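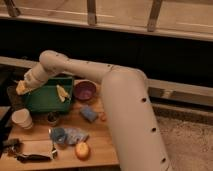

The wooden table in the back room at Clisideck, in the afternoon.

Ibrahim Jibrin learned to repair chairs from his uncle, and he did not like it. He was a boy of school age, the other boys played football, and he sat on an upturned bucket and pulled old cane out of small holes. "My uncle gave me the boring part," he says. "For two years I only removed. I was not allowed to put anything in."

Today he teaches the evening course in chair caning at Clisideck, and the beginners are again the ones who remove. I met him there at the end of July, when the course was finished and he had time for my questions. He had brought tea in a flask and a dining chair with a hole in the seat, which he kept on his knees almost the whole time we talked.

I asked him first what people bring. "Mostly one chair from a set of 4," he answered. "The other three are still good, and then somebody stood on this one to change a lamp." Such a chair has usually 45 holes or more in its frame, and every hole must be cleaned before new cane can go through. He uses a wooden peg and a small hammer. A drill is faster, he admits, but he has seen too many frames split by it.

Jibrin came to the town for a job at Ameck, where he worked in the shipping office until the firm moved. He speaks about this time without much feeling. "It was a good job. I had a desk and a fan." After the move he was at home for a winter, and his wife asked him to do something with the chair in the hallway. A neighbor saw it and brought two of her own. The next year he was repairing for a furniture shop called Sorkus, which sent him the work nobody there wanted to do.

He keeps a notebook of all the repairs. When I visited, the last number in it was 815. Behind each number stands the kind of wood, the width of the cane and the price. Sometimes there is also a remark about the customer, and these he did not let me read.

The price is a difficult subject. A full seat in the traditional pattern takes him nearly a week of evenings, and a new chair often costs less than the repair. "I tell them this before I start," he says. "Some take the chair home again and I understand it. But others have a grandmother who sat in it, and then we don't discuss the money so long."

And the students? He thinks that most of them pull too hard. Cane becomes shorter when it dries, so it must be left a little loose - this is the thing he repeats every evening. He also asks them to soak only what they need for one hour, because cane that lies in water overnight gets gray and weak.

The new course begins in the fall. Jibrin would like to add rush seats, which he learned late from a man in Peng and still finds hard himself. "My corners are not nice yet," he says, and turns over the chair on his knees to look for the first hole.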